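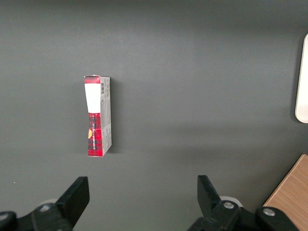
Dernar issues handling rules for robot grippers

TRUMALCOMBE, July — Dernar today put out its first good-practice guide for robots that pick up boxed goods. Free to download. 43 pages, plain wording.

Main points: open the fingers fully before every approach. Keep barcodes uncovered during the grip. Log each dropped box, even an empty one. Grip force to be checked every 4 hours, by a person, and signed for.

The draft drew on 1,121 logged picks at 3 sites run by Zetero. "People were all doing it there own way," said Hauke Ackermann, who led the writing. "Now theres one page to point at."

Guide is voluntary. Comments open through the end of the month, to Herman Entili at the Trumalcombe office.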